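Teaching by hand, September

We spent most of September showing the arm how to deal with food containers, and I promised Coralie I'd put something up before I forgot it all. The short version: you grab the handle on the wrist, you move the arm through the job yourself, and it records what you did. Then you do it again. And again! We got to 200 good runs on the lid task alone, and my shoulder knows about every one of them.

I'd never taught anything this way before. Margus had, back at Trostby, but with a remote setup where you sit at a desk and steer. He swears by it. I like having my hands on the thing – you feel it when the fingers meet plastic, and you slow down without thinking.

We did try his way for a couple of afternoons. Zane was the quickest at it by a mile (she says it's the video games). I kept coming down too hard and had to throw out 13 runs in one sitting, which was a low point.

A few things I'd tell anyone starting out. Don't rush the approach. Start from a slightly different spot each time or it learns one path and gets stubborn about it. Keep your sleeve out of the way. And name your files properly, please, because Kristaps spent a whole morning sorting out mine.

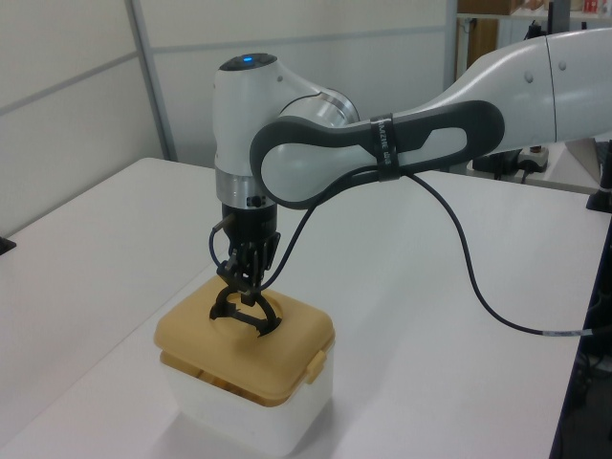 The lids were harder than I expected. Push off center and the whole container wants to scoot away from you, so we all ended up going for the middle first and working out from there. Agnese has a lovely slow way of doing it and we used a lot of her runs in the end.

Next up is the latch, which I'm a bit nervous about. Coralie wants 125 runs before we even look at training, and she wants them from at least three different people. I've put my name down for mornings.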